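November 16, 2019
Workshop notebook – baskets, Sutton bench

Started on the returns from the Grilevstead order. Most of them are storage baskets with the looped surface, and the complaints are all the same: the rim goes soft after a season and the sides start to lean. I had three on the bench by mid-morning and worked through them in the order they were unpacked.

Basket one. Rim core has snapped in one place, near a handle. Wrapping is sound everywhere else. Cut the wrapping back a hand's width either side of the break, pulled out the short end and scarfed in a new piece. Glue and thread, clamped with clothespins. The old core was thinner than what we have in stock, so the repair stands a little proud. I shaved the underside and left the top alone. Should be fine for anything that sits on a floor.

Basket two. Nothing broken. It has been stored on its side with something heavy on top, and the base has gone oval. Dampened it with the sprayer, put the round former inside and stood it on the rack with a board on top. Leave it there until it is dry all the way through. Last time we took one off early and it went straight back to the shape it came in with. Do not move the board, please, even if you need the rack.

Basket three is the coarse one. I like this weave but it is slow to mend. The loops are worked in as you go, so you can't replace one without loosening its neighbors, and if you pull too hard the whole row tightens and you get a flat patch. Two loops were missing low down and a third was hanging. Tried the curved needle first and it split the strand. Went to the blunt steel one and that was better. Fiber from the September delivery is a shade lighter than the original. Tea took it most of the way. Coffee was too gray.

Weights. Starkel want a weight on every ticket now, so I dug out the kitchen scale. Basket one came in at 954 grams after repair, without its liner. Checked the scale against the 1,000 gram weight first and it read true. The other two still to do, number two when it is dry.

Cleaning. There was a lot of grit down between the strands on all of them. The stiff brush pulls up fuzz, so use the paintbrush and the vacuum with the sock over the nozzle. I did this on the bench and then had to sweep the bench, the stool and myself. Do it outside next time, or at least over the sheet.

Went over to the Nic Aodha kitchen in the afternoon to see how their baskets are used, as they have the same pattern and want a price for a repeat order. They keep vegetables in them, which explains the stains on the liner they sent back. The weave is the coarse one with the pale raised loops, set in slanting rows, in tans and golden browns. Tile underneath is smooth, pale blue-gray with white grout. I had been planning on felt feet for the repeat order, but felt will pick up every bit of water that gets spilled in a kitchen.

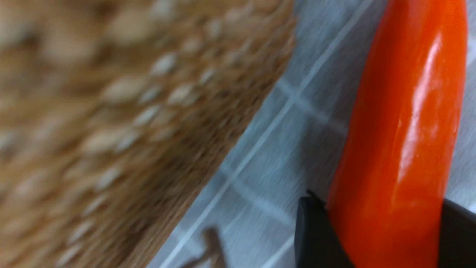

Cork might do it. We have an offcut from the stool job, enough for a trial set. Stitch them through the base, no glue, so they can be changed. I want to try four small feet against one ring, because the ring would hold the base round as well – that would have saved basket two. The catch is that a ring traps crumbs and has to be lifted to wipe under.

Told them the liners should come out and be washed on their own. The basket itself only wants a damp cloth and air. They have been rinsing the whole thing in the sink, and I think that is what is softening the rims.

Still to do
Order rim core, the thicker size, 60 meters. Check the invoice first, last time we were charged for the wrong gauge.
Trial feet, cork, both versions.
Find the other half of the clothespins.
Write to Grilevstead about storage, upright and nothing stacked on top.
Second coat of tea on the new loops, then look at them in daylight before they go back.

Glue is on the top shelf now, behind the dye jars. The lid is stuck again, use the pliers.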